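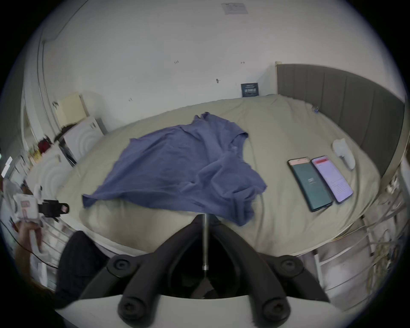
6 min read

The bed has to be clear before Igor Sikora can start counting. Clear, by his rules, means nothing left on the sheet: the T-shirt folded, the phones moved off, anything small picked up and put wherever it belongs. He does all of it with a hand-held gripper, two thick dark fingers that he opens and closes himself, and he does it over and over, in bedrooms that belong to other people.

Sikora collects demonstrations for Prulport, a small company that wants household robots to learn chores from people who already know how to do them. He carries the gripper from home to home in a padded backpack. When he tidies a bed with it, the tool records what it sees and how the fingers move, and those recordings go into training a robot arm that has never been in the room.

A good session gives him 44 usable runs. A bad one gives him half that, usually in a home where he spent the first hour getting used to the space.

"The first few I throw away," he says. "My hand is still thinking like a hand. It wants to pinch things from the side, or slide a finger under. The gripper can't do that, so you have to stop wanting it."

Cloth is what takes the time. A blue T-shirt in a heap on a beige sheet is an easy thing for a person to pick up and a hard thing to pick up the same way twice. Grab it in the middle and it comes up as a lump. Grab a sleeve and the rest drags behind and pulls the sheet along. Sikora looks for a hem or a shoulder seam, closes the fingers on a small amount of fabric, lifts straight up, and waits for the shirt to hang before he moves it. The waiting matters to the engineers. Early on he skipped it, and the arm trained on those runs swung shirts around like flags.

Phones are the opposite problem. They don't bend, they lie flat, and rounded fingertips slip on the glass. His method is to press down on the mattress at one long edge, let the phone tip slightly, and close on it as it rises. On a firm mattress this works poorly, and he ends up nudging the phone to the side of the bed, where part of it hangs over and can be gripped. Both methods go in the data. Prulport asks its collectors to keep any approach that gets the job done without dropping the thing.

The company didn't start with hand-held tools. Its first two years went into remote control, with an operator at a desk moving a pair of handles and a robot across the room copying the motion. The system, called Andine, still sits in the Prulport workshop and is still used for tasks where the force on each joint has to be recorded. It gives very clean data. It also weighs more than 300 pounds with its stand, and every bed it ever tidied was the same bed, under the same lights, against the same wall.

The arm that learned from it did well in the workshop. Then it was taken to an apartment for a trial and reached for the headboard. It had only seen a bed without one.

After that, the team began sending people out with grippers. The recordings are rougher. Sometimes a free hand shows up at the side of the view, or a cable does, and every room has its own clutter: chargers, boxes, hooks in the wall, a notice somebody taped up years ago. Prulport leaves most of this alone. A robot working in a home will have to look past the same sort of thing.

Sikora has now worked in 34 homes. He sends a short form ahead that asks people not to clean up, and about half of them clean up anyway, in which case he asks for a few things back out of the closet. Some want to stay and watch. They tend to leave after ten minutes.

The work is harder on the body than it looks. The gripper is light at nine in the morning and heavy by noon, and beds are low. He switches hands every 3 runs, a habit the engineers first objected to and then asked the other collectors to copy, as it gave them approaches from both sides.

The model trained on all this is called Sima. In November it was loaded onto a Clasport arm, mounted on a wheeled base, and tried in a bedroom that had not appeared in any of the recordings. It folded one shirt acceptably and a second one badly. It moved a phone by nudging it to the edge of the mattress, a move Sikora recognized at once. It missed a sock three times and then stopped, and a technician had to restart it.

Socks are on his list for the next round. They are small, they curl up, and on a pale sheet a white one is easy to miss. He plans to record them on their own for a week, then mixed in with other laundry, then under a pillow. The company would like pillows too, though a full-size one is wider than the fingers can open, and so far he has only managed to drag them by a corner.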